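Progress note, Haruna repair and lending room
To: Lakshmi Venkataraman, Grallitz Fund
From: Binta Dauda
October 8, 2020

Lakshmi, quick one before the call. Sorry for the shape of it, I'm typing between two deliveries.

Where we are. Lending side opened in July as planned, repair side opened late. Shelving took longer than the quote said and the electrician wanted a second visit for the bench outlets. Signed off now. Certificate is in the shared folder, under "building", not under "safety" where you'd look for it. Will move it.

Members. 400 signed up, which is the target we gave you for the end of the year, so good. Most are from the Erneck side of town. Fewer from the streets by the canal than I wanted. Flyers went out there twice and I think the problem is the hill, plus the bus no longer stops at the bottom. Trying a Saturday drop-off point at the Suno bakery, they've said yes to a table by the door until winter. No rent, they just want us gone by noon.

Lending. Drills and ladders are out constantly. Carpet cleaner booked solid, waiting list on it, people get cross. Would like to buy a second one out of the equipment line, see money below. Sewing machines hardly move. Maybe people don't know we have them, maybe they already own one. The pressure washer came back with a cracked hose and the borrower paid for it without being asked, nice. The tile cutter came back filthy and the borrower did not answer three emails. Deposit kept.

Late returns. Still a pain. Text reminders help, phone calls help more, but the calls eat an evening. The new rule is no second loan until the first is back. I had been letting that slide for people I know and I've stopped.

Repair evenings. Mostly lamps, toasters, zippers, one accordion (not fixed). We turn away microwaves and anything with gas. Some grumbling about the microwaves. The sign-in sheet now asks what the item is and how old, so the next report can have proper numbers on this instead of me remembering. Spacing rules mean fewer benches in use at once and people wait outside, fine in summer, not fine next month. Asked the landlord about the covered bit at the side of the building. No answer yet, will chase on Monday.

Money. Equipment line has $900 left. Heating is the worry, I put $1000 in the budget for the winter and the last tenant tells me that's low. Could I move some of the printing money across? We've barely touched printing, the flyers were done at cost. I don't need an answer on the call but need one before the first cold bill. Insurance renewed at the same price, no change there. 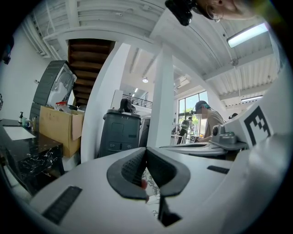 Labels and the catalog, which you asked about. Every item is meant to carry a tag with its number, and a good share still don't. The paper ones peel off anything that gets handled a lot. What I want is big, plain, black on white, on a flat panel that stands up clear of the handle, same idea as the square marker to the right of those dark gray fingers. You can find that at a glance even with so much black and gray next to it. Ours are tiny and usualy on the underside. Pricing up stiff plastic ones now, two suppliers, one hasn't replied. The catalog itself is a spreadsheet and will stay a spreadsheet until the spring.

Next up: finish tagging the power tools, sort the side shelter, get the carpet cleaner question settled, start the Suno table. Also need a second keyholder, I can't keep doing both opening and closing. Have someone in mind, will ask her this weekend.

Receipts to follow seperately. Call me if the budget move is a problem.

Binta

2 comments | 3 shares
Contact: Haruna lending room, front desk | © 2020 Haruna | Back to top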